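Exam prep, second attempt

Sat 19 July

I sit the Zusdale civil service paper again in November. Last year I missed the cutoff by 16 marks, nearly all of them lost in the administrative law section. Karim Shehata, who passed in the same round, told me to stop rereading and start writing timed answers.

The plan is simple. I write 15 answers a week, by hand, 10 minutes each. The Benkirane question bank has 1,518 items, so I will not finish it, and I have marked the ones on delegated powers and appeals to do first.

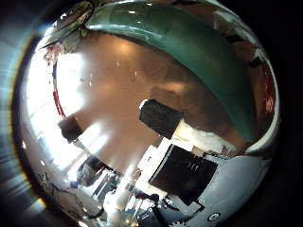
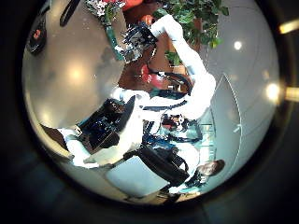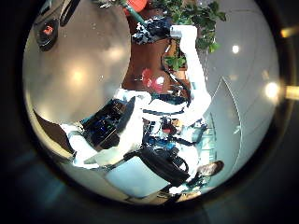
Administrative law is mostly a matter of order. The examiner wants the source of the power, then its limits, then the remedy, and my old scripts gave the remedy first. Reading them again was like looking at the room in that curved chrome - everything bent toward whatever sat in the middle. I now write the three headings before anything else and cross them out at the end.

Svend Hafþórsson grades one script a week for me against the Feltuser key. His last note said my limits section was still too short. I am redoing that answer tonight, then moving on to appeals.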